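Damero Household Words

Version 8. Last tidied in October, in the sense that someone renamed two columns.

What it is

Damero is a list of 254 everyday English words for things people keep at home, with the other words people use for the same thing. Couch and sofa. Faucet and tap. The drawer where batteries go to die, for which we gathered 18 names and could print 12.

It began as a spelling list for the Plolalgate neighborhood newsletter, whose classified ads had offered a "chester drawers" one time too many. The list outgrew the newsletter. So did most of the readers.

What's in a row

word: the plain form, lower case, singular unless that would be silly (scissors)
also: other names, separated by semicolons
region: where we heard it, if the person would tell us
fight: yes or no, depending on whether the entry caused an argument

The fight column was meant as a joke and is now the one people write to us about. Please don't treat it as a measure of anything. "Dresser" is marked yes on the strength of one very long phone call.

Where the words came from

Old classified ads, yard sale signs, and a box of moving labels from Padilla. The labels were the best source by far, as a person packing at midnight writes what they mean. They also gave us "misc," "misc 2," and "kitchen??", all of which we left out with regret.

Storage words gave us the most trouble. Bin, box, tub, tote and crate each have loyal supporters, and "bin" alone covers everything from a bread box to something you could bathe a dog in.

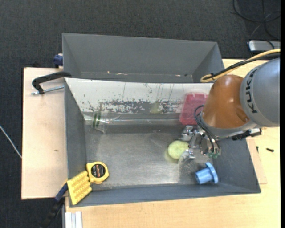

A large gray sheet-metal bin on a light wooden table. Entry: bin.

We settled on one row for bin, with trash can kept separate. Readers used to British English may object, and a few have.

Known problems

"Davenport" appears twice. One of them is a desk.
The region column is thin outside Padilla and gets worse the farther you drive.
Anything to do with casseroles should be checked by a second person.

Using it

Free for any purpose, including settling bets. If you build on it, mention Damero and the version number. An older copy still floats around under the name Tondent; it lacks the fight column and spells "ottoman" three ways.

Send corrections with the word in the subject line. Corrections to "dresser" are closed.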